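4. Procurement and Budget

4.1 What the money was for

The project plan allotted a single line to equipment, headed "robot". We record in this section how that line became 17 lines, partly for the benefit of groups preparing a similar request and partly because our finance office has asked us to write it down somewhere. The task family is domestic tidying at floor level: picking up soft crumpled things, putting them in a lined bin, sweeping what is left. None of it sounds expensive. A person equipped for the same job could be fitted out at a hardware store during a lunch break.

Prices were gathered in July of the year before installation. The purchase order for the arms was signed on Feb 17, 2023, by which time two of the quotes had lapsed and one supplier had changed its name from Wurel Motion to plain Wurel, a refinement that required a new vendor form. All amounts are in Canadian dollars before tax. We do not report the total, at the request of the department, but the proportions below are unaltered.

4.2 Arms

Quotes were requested from Cevance, Senstead and Wurel. Cevance offered the greatest payload, which we did not need, as the heaviest thing anyone proposed to lift was a wrench. Senstead offered the best repeatability, and its representative returned to this point often. For rigid parts in a fixture the argument is sound. For an object whose shape changes every time it is dropped, we could find no use for the last decimal place and were unwilling to pay for it. Wurel offered neither, at a price that allowed two arms instead of one, and we bought two.

The decision for a pair was argued over more than any other item. Marchal favoured a single arm and a better gripper. Wike pointed out that a dustpan and brush are, by long-standing convention, held in different hands. The minutes show that the meeting ended shortly afterwards.

A second arm does not double the cost. It doubles the cost of the arm, and then it adds a longer base rail, a second power supply, a second set of cables, and collision checking between two machines that each consider the floor their own. In our accounts the second arm came to 12 per cent more than its list price once these were included. Groups budgeting from a catalogue should expect a difference of this kind and should put it in the request at the start, when people are still generous.

4.3 Enclosure, floor and cameras

The enclosure is framed in aluminum extrusion. We priced a finished enclosure from Stępień, which was handsome and arrived as a quote with its own cover letter, and then priced the bare extrusion, brackets and fasteners. The difference paid for the cameras. It did not pay for the graduate student hours spent with a hex key, which appear nowhere in the accounts and were, in the view of the graduate students, the main expense of the project.

The wall covering and the floor are both patterned. The covering is black with wavy white lines and the floor has a marble pattern. These were cheap, and they caused a disproportionate amount of correspondence: an item called "wallpaper" in a research equipment request is returned for clarification as a matter of routine. It went through on the third attempt as "visual background material". We recommend this wording without reservation.

Cameras were budgeted for two positions, fixed and at the wrist. The views are not interchangeable, and we would resist any proposal to save money by dropping one of them. The fixed view shows where things are in the cell. The wrist view shows what is between the fingers, and includes a good deal of the fingers.

4.4 Consumables and small tools

The original request contained nothing under this heading. Over the first reporting period we logged 318 separate small purchases, none of them interesting and most of them made on somebody's personal card. Bin liners, baskets, hand tools, cable ties and things to be crumpled were bought as the need arose, which is to say always one day late. The reimbursement forms ran to 1457 lines, counting corrections.

Two practices would have helped. The first is to buy objects in sets, with spares of the same colour from the same batch. A replacement of a slightly different green is, for the purposes of a trained policy, a new object, and for the purposes of the author who bought it, a lengthy conversation. The second is to hold a float for small purchases under the control of whoever is in the lab when the liners run out. Our institution has a procedure for such floats. We expect to complete it before the next project ends.

4.5 Planning for the bench time

Equipment plans tend to stop at delivery. Ours did, and so had no entry for calibration, resetting the floor between runs, or rerouting cables. Resetting in particular should be costed as labour. It is the one part of the tidying task that runs in reverse, and it is done by people with degrees. Figure 3 shows the cell with the arms, tools and soft objects discussed in this section.

Figure 3. The cell and its patterned floor, first from the wrist camera, then in three views from the fixed camera.
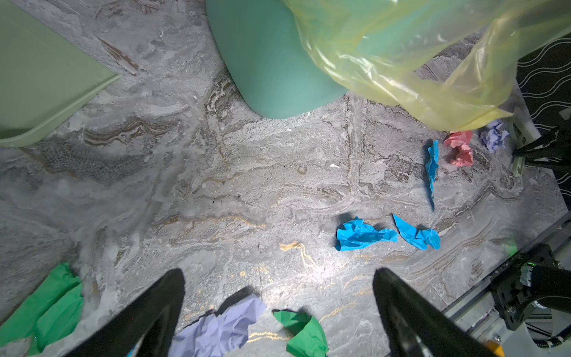
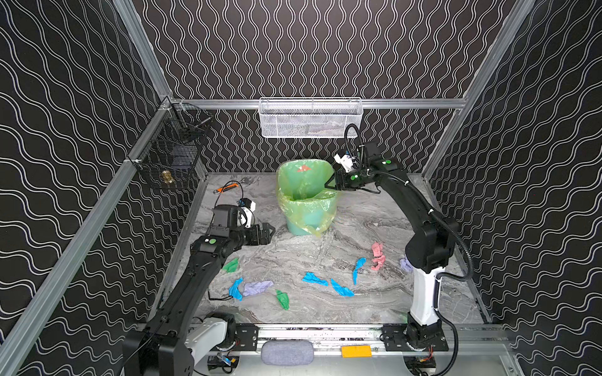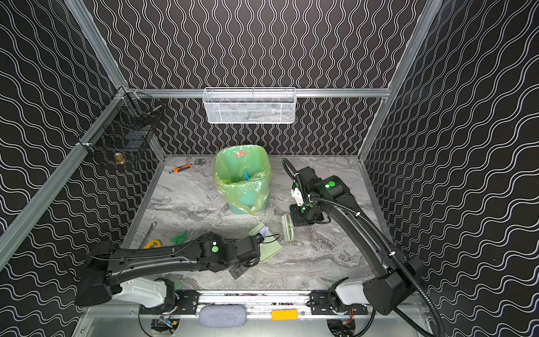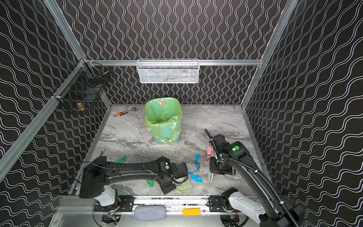
If the equipment budget is cut after approval, which item should be given up first?

Arm specification, meaning payload and repeatability beyond what the objects require. A cheaper pair of arms leaves the range of tasks intact, and the saving is large enough to protect the cameras and the consumables, neither of which can easily be funded later.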